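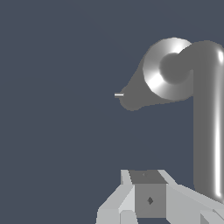

Figure 1. Rendered part, gray, with ring-shaped collar.

Unit 4: Reading a Company's Order Book

Stock prices often move on news about orders before any change shows up in sales. This unit covers what an order book is, where to find it, and how far to trust it. Bring the Gallport handout from Unit 3.

Terms

Backlog: the value of orders accepted but not yet delivered.
Bookings: new orders taken during the period.
Book-to-bill ratio: bookings divided by sales billed in the same period. A ratio above 1 means the backlog is growing, before cancellations.

Worked case: Veltar

Veltar makes industrial fittings and reports in thousands of dollars. It ended the year with a backlog of 3,345 and took bookings of 721 in the final quarter. Cancellations in that quarter came to 131, so net bookings were 590. Many summaries quote only the gross figure. Use the net figure in your homework and say so in a note.

Veltar counts an order once a deposit is paid. Gallport counts it when the contract is signed — the two backlogs can't be compared directly until you adjust for this. 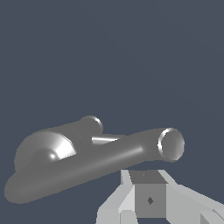 What moves the share price

1. Surprise. A large order that analysts already expected may do very little.
2. Timing. Work due in 2 years is worth less today than the same work due next quarter.
3. Margin. Orders won by cutting prices raise the backlog and can still lower profit.
4. Customer mix. Iremeck had most of its backlog with one buyer, and the shares fell when that buyer delayed delivery in October.

Capital spending

A growing backlog often leads to spending on plant and equipment. Cash goes out first and the sales come later, so free cash flow can look weak in a good year. Check the cash flow statement before you call this a problem.

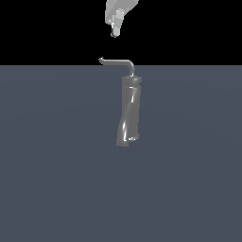
Figure 2. Simulated gripper, pale gray, on a black background.

For next class

Read the Ranasinghe case, sections 1 to 3. Work out net bookings for each quarter and the book-to-bill ratio, both gross and net. Show your steps. Calculators are fine — spreadsheets should be printed with formulas visible.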